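Noise and Table Turnover in a Student Canteen
Project report, Nomwood College, Food Service Studies
By L. Henríquez
Last updated: Aug 13, 2021
Print this page | E-mail this page

1. Background

The canteen at Nomwood seats 80 people in one room with a hard floor and a flat ceiling. Complaints about noise were recorded in the canteen book throughout May. The project set out to measure sound levels at lunch and to see whether they had any link with how long people stayed at their tables.

Most of the sharp noise in a dining room comes from crockery and trays being set down. A cloth or soft board under the tray lowers the peak but has little effect on the general level, which is mostly speech.

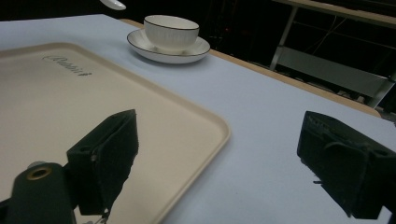
2. Method

Sound was logged with a Drernier hand meter placed at 2 fixed points, one by the serving hatch and one by the far wall. Readings were taken every minute over the lunch period. Stay times were noted on paper by table number. A total of 630 stays were recorded, of which almost 200 were left out as the start or end time was missing.

Bare tables and covered tables were compared on alternate days. Cups, saucers and trays were the same on both.
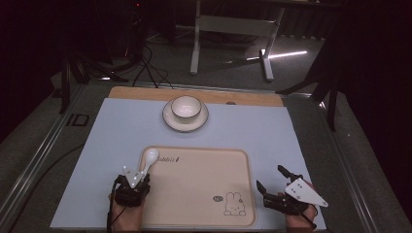 Setivlow, commenting on the draft, asked whether the alternate-day plan had allowed for the menu, as hot meals take longer to eat than sandwiches and could hide any effect of the covers. The menu had not been allowed for. The stays were later sorted by meal type where this had been written down, but the groups were uneven and the point remains open.

3. Results

Peak readings near the hatch were lower on covered days. At the far wall the difference was within the error of the meter. Stay times were slightly longer on covered days, mainly at the smaller tables. The general level followed the number of people in the room – it rose quickly in the first part of lunch and then stayed flat. 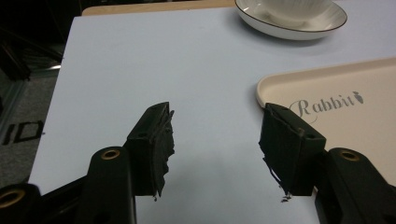
The flat part of the curve is probably due to people raising their voices until talk becomes difficult, after which some stop talking or leave. The meter cannot separate these causes. A second set of readings with the room half full would help, and should be taken before any ceiling panels are priced.

4. Sources of error

The meter was checked at the start of each day but not at the end. Chairs being dragged gave peaks similar to those from crockery, and the log does not tell them apart.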